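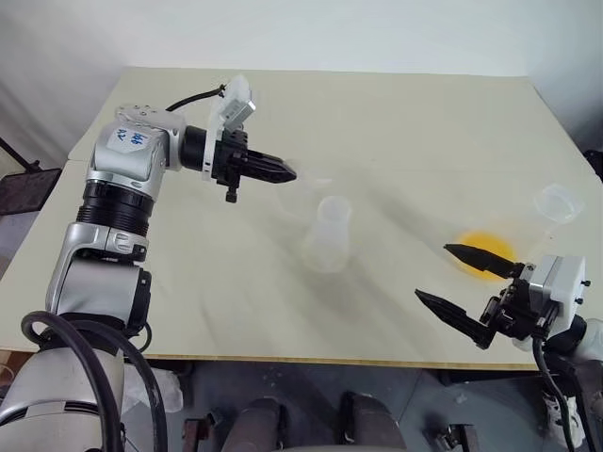
Rovholm to Take Back Empty Drink Bottles and Plastic Cups at Six Stores

Housewares retailer Rovholm will begin collecting empty plastic bottles and cups at six of its stores in July. Customers can bring in containers from any maker and do not need a receipt.

Collection points will be next to the customer service desk and open from 10 a.m. until closing. Containers will be sorted by type of plastic and sent to Holtetti, a recycling company that has worked with Rovholm on store packaging for the past four years.

Rovholm tested the service at its Fisitz store this spring, where 166 households signed up. Many of them asked how clean a bottle has to be before it can be dropped off.

"A quick rinse is enough," said Liesbeth Van Acker, who manages store services at Rovholm. "Juice or sauce tends to stay in the threads at the top, so run some water over that part too. A little color left on the plastic is fine."

Caps should be taken off and put in the separate bin. Labels can stay on. Glass, cans and containers that held paint, motor oil or garden chemicals will not be accepted.
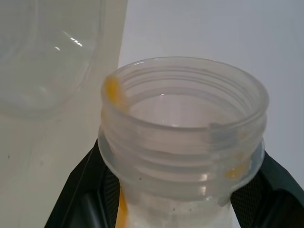

A wide-necked plastic bottle with traces of orange on the rim and threads.

Cups are included for the first time. They were left out of the spring test while Holtetti set up a second sorting line — that work is now finished, according to operations manager Tarek Abu Hammour.

"Cups should be empty and stacked if possible," he said. "Lids and straws go in the trash for now."

Rovholm will decide after six months whether to add more stores. A list of the stores taking part is posted at every Rovholm service desk.

Press contact: Ruben Desmet, Rovholm Communications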